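Peltow hand

The Peltow hand is a black jointed gripper, tested in pairs against the older Dusine at Drovotia. Can trials, 30 per hand — slim drink cans, a low green tray, blue foam mat. Fingers close slower than the Dusine's, 312 ms against 300. Jamie Tunstall wrote the controler; grip logs by Yvonne Stockdale.
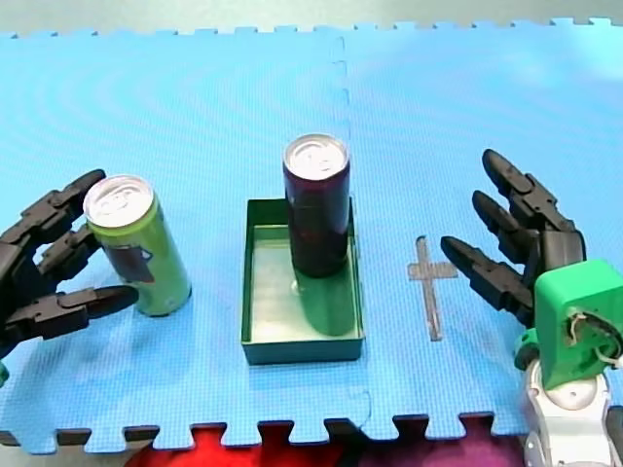 Page last changed: Thursday, 115 edits

Gray cross on the mat is the target mark. Results for taller cans still missing. See also: Prendergast wrist.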